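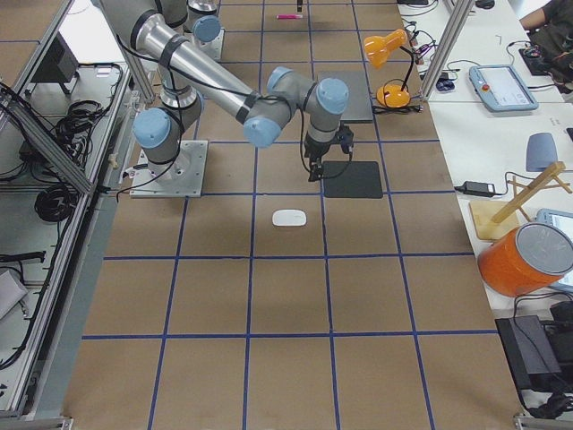 Kraft paper and blue tape on a worktable, with the orange lamp at the back.

Filed under: Workroom Basics
840 shares | 3 comments

Paper-covered worktables: your questions
By Valentin Picard. Updated 2026-05-06

Does a table really need a paper cover?
Most don't. If the top is already scratched and you like it that way, save your money. I cover mine when there will be ink, glue or drawing on it, and I've stopped believing the claims that kraft paper "protects" furniture. It stops marks. It will not stop a dropped tool, and a spilled drink goes through it while you are looking for a towel.

What is the tape grid good for?
Less than people say. You can tell someone "two squares left of the lamp" and they will find the spot, and if you clear the table you can put things back in the same cells. As a measuring tool I wouldn't trust it. Tape has width, people measure from different edges of it, and long strips wander. If you need real measurements, use a ruler.

My squares look bigger at the front than at the back. Did I lay them wrong?
Possibly, but check with a tape measure before you pull anything up. Seen from one side, the near cells always look larger. Jasper Kramer from the Irnley workroom redid half a table over this and the second version matched the first.

Which tape should I buy?
Blue stands out well on brown, and that is my whole argument for the color. The Kultero roll I was told would "never lift" lifted at the ends by August. A cheaper one did the same. Press the ends down hard, run them past the edge of the paper if you can, and expect to replace a strip now and then.

How wide should the paper be?
Wider than the table, if you can get it. A 24-inch roll sounds generous until you have a seam running down the middle, and pens find seams. We bought a 600-foot roll for Ledovside and I would not do it again – it is heavy, awkward to store, and the outer layers got creased before we ever used them.

Can I leave a lamp and other things on it?
Yes. A lamp with a round base sits flat enough, though I'd keep it near the back and run the cord off to one side. Flat things like pads and thin plates are more trouble. They slide with the paper if the paper isn't taped down, and then everyone blames the pad.

Do I need special markers?
No, and I'm suspicious of anybody selling "kraft-safe" ones. Ordinary felt tips write fine on brown paper. Pale colors mostly disappear into it. Pink holds up better than I expected, though it looks duller than it does on white.

Is a see-through cap worth looking for?
Mildly. With a frosted cap like the one on this pink marker you can just make out the tip inside, so you know what you're picking up. It tells you nothing about how much ink is left, whatever the Temba catalog would like you to think. Try it on scrap.

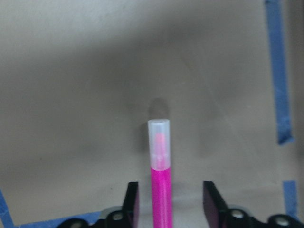
Will marker bleed through to the table?
It can. Draw a heavy patch on a spare piece, put white paper under it, and leave it for an hour. If there is color underneath, use two layers. I have read that the shiny side of kraft paper is bleed-proof. My own test says otherwise.

When should the paper be changed?
When you can't read your own notes on it, or when it tears. Some people swap it on a schedule, and I can't see what they get for it. Patching is fine if the patch goes under the sheet, so there's no raised edge on top.

Can the old paper be recycled?
Ask your local service. Peel the tape off first in any case, and don't assume a sheet full of glue will be accepted.

840 shares | 3 comments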